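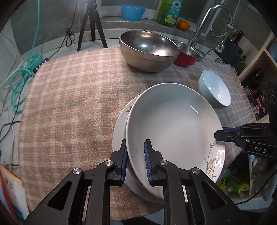

Grutlow Hand Gripper Pair: a month in a real kitchen

Grutlow sells its hand grippers to people who want to record household jobs for robot training and don't have a robot. You hold one in each hand, do the washing up or lay the table, and the recordings go off to whoever is building the machine that will supposedly do it for you later. The pair costs 700 euros. For that you get two grippers, a set of spare pads and a leaflet. The recording software is a separate subscription from Mivent at 11 euros a month, which the product page mentions well below the Buy button.

I used the pair through most of June, nearly always on crockery. Plates are where I expected trouble and plates are where I got it.

Grip

The blue ribbed pads are the best part. They close on the rim of a deep plate and hold it at an angle without my having to squeeze like mad, and they didn't mark a glaze. Flat dinner plates are another matter. Lying on a cloth, there is nothing to get a finger under, and you end up using the other gripper to tip the thing up first. Grutlow's page says "handles everyday tableware with ease". I would strike the last two words.

Stacking a deep plate on a larger one is fine once you've learnt to set the near edge down and let go slowly. Letting go quickly makes a noise that brings people in from other rooms.

I set myself 70 plate moves in one sitting, table to stack and back again, to see how my hands would hold up. My right thumb gave out before the grippers did. Kalliopi Karagiannis, who has smaller hands than mine, tried them for an evening and said the handle was made for somebody who plays basketball. There is no small size.

Build

The black body with its cut-out sides keeps the weight down, and the linkages move smoothly. After three weeks the left one had a touch of play at the fingertips. It still picks up a plate, but for this money I'd like to know whether that gets worse, and the support desk sent me back the leaflet as a PDF.

Cables are my main complaint. By the time everything is plugged in you have leads hanging off the side of the table and a power strip to find a home for, and if you are working anywhere near a sink you will want to think hard about where that goes. The leaflet gives this one line.

Against the others

The Prorkatov set is cheaper, and I borrowed one from Spyros Koutsoukos for comparison. Its pads are smooth and hard, and it dropped a saucer on the second go. The trigger is far more comfortable, though, and I could work with it for twice as long. Politis will rent you a pair of the Grutlows for 70 euros a week, and if you have a single project in mind I can't see a reason to buy.

Who is it for?

A small lab or a serious hobbyist who already knows what the recordings are for. The advert suggests that anyone can "teach a robot at home this weekend". You can make recordings at home this weekend. What a robot would learn from mine I have no way of telling, and neither Grutlow nor Mivent would show me one that had learnt anything from theirs. I asked both, twice.

Good: pads, smooth linkages, low weight
Bad: handle size, cables, subscription tucked away, thin support
Verdict: rent first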